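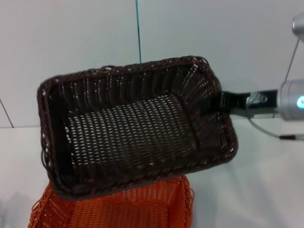 # Do Woven Baskets Keep a Shared Storage Room Tidy?

Project report, Household Materials and Design, Gernville
September

## Why we did this

Our course reader claims that open woven baskets are "the simplest route to an orderly shelf." It gives no source for this. The same claim is in the sales sheet for the Brullitura basket line, which is where I suspect the reader got it. We were asked to test a common household belief, and this one seemed easy to test and likely to be wrong.

The two questions were:

1. Do people put things back more often when the shelf has baskets on it?
2. Do the baskets themselves hold up to being handled all the time?

## Materials

We used rectangular woven baskets in two colors, dark brown and bright orange, with a braided rim. The sales sheet calls the weave "natural feel," and I don't know what that is supposed to mean. The budget covered 13 baskets. For comparison we had plain closed boxes from Kalix, borrowed from the department.

The room was the shared supply room in the Cárdenas building. It holds craft supplies, cables, tape, cloths and a lot of things that no class has claimed.

## What we did

We sorted 300 small items into labeled groups and put half of them in baskets and half in boxes. Brown baskets got tools and cables. Orange ones got paper goods and cloth. The room was then used as normal, and at the end of each session we checked how many items were in the right group.

For the second question we lifted each basket by one short side, full and then empty, 45 times, and looked at the rim and the corners before and after. The full load was 2000 grams. One-sided lifting is how people really take a basket off a shelf when their other hand is busy, so we thought it was fairer than lifting by both ends.

## Results

More items went back to the right place with baskets than with boxes, but the difference was small and almost all of it came from the first few sessions. After that the two were hard to tell apart. My guess is that the baskets were new and people noticed them. A longer test might show no difference at all.

The colors helped more than the baskets did. Paper goods almost never ended up in a brown basket. This makes me think a strip of orange tape on a box would have done the same job for much less money, and we should have included that as a third group.

On handling, the rims stayed in shape. Loops of strand stick out along some rims and at some corners. We can't say the lifting caused this, as our "before" notes only say "rim OK" for most of the baskets and nobody wrote down loops. That is a real hole in the report.

Two other problems came up:

- The weave has gaps. Pins and small clips worked their way through the sides and ended up on the shelf.
- It is hard to see small dark items in the bottom of a brown basket, especially in the corners. Black cable ties were missed twice during checks, so our totals for that group may be low.

## What I would trust

I would trust the part about color and the part about gaps. I would not trust the put-back numbers enough to buy baskets for the whole room. One room and one group of users is a thin test, and the users knew we were checking.

If the project is repeated, the boxes and baskets should come in the same two colors, and the rims should be inspected properly before the first lift. The leftover baskets are on the lower shelf in the supply room, and the labels still need to be taken off.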